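Trays, cups and a table for snacks

Wednesday, May 16, 2018

So I've been on a tray kick. It started in November, when we moved the Bouzid potluck from my kitchen to a proper big room with a proper long table, and I found out how many trips it takes to clear up after a crowd when all you've got is two hands and a stack of napkins. Too many! I went home with a sore back and salsa on my sleeve.

My sister said to buy trays. I said trays were for cafeterias. She was right, as usual, and I now own more of them than I have shelf for. The ones I like best are the plain dark brown ones with a raised rim and a handle slot cut in each end. They don't match anything in my house, and I've stopped caring. You can get your fingers through the slots properly, and the rim means that when a cup goes over (a cup always goes over) it rolls as far as the edge and stops there.
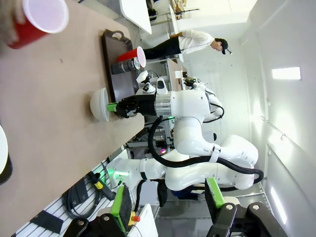 Red party cups are the worst for it, by the way. I love them, they look like summer, but once they're down to the last inch of soda they weigh nothing and one elbow will take them out. I've tried putting them upside down before people arrive, and then everybody picks one up by the rim, so that's no good either. My current method is to keep them toward the middle of the tray with the heavier stuff by the handles.

Bowls are easier. I took all my good ones to the Ernance thrift place last year and kept the simple round ones, white and blue mostly, and I don't miss the fancy set one bit. Chips in one, pretzels in the other, done. If there's something warm I bring it in the pot it was cooked in – no serving dish, no extra washing – and it goes on a tray as well, so I'm not hunting for a trivet at the last minute. 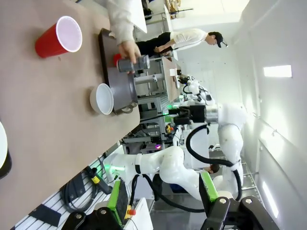 A tray, a pot and a white bowl, with a red cup nearby.

For drinks I've gone over to cans almost completely. The big bottles go flat, they drip down the side, and someone always leaves the cap off. We had roughly 60 people through the door at the last Jadska open evening and I didn't pour a single thing. I put the trays out along the table with gaps in between, so there's bare tabletop to set a cup down on while you fill your bowl. I used to push everything together in one long line and people got stuck behind whoever was picking through the nuts.

Two trays per table is plenty, I think. With three you can't get a bowl down anywhere, and folks start balancing things on the rims.
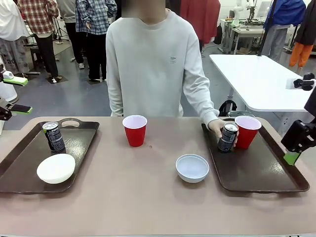
Latifa Soliman wrote back after my last post that I've got it all wrong about the cans, and that a pitcher of iced tea and a bag of ice would save me a fortune and a trip to the recycling. She also puts a damp dishcloth under each tray to keep it from sliding, and I'm annoyed I didn't think of that myself. I'm trying the dishcloth this weekend. The pitcher we'll see about, I still have a stain on the rug from the last one.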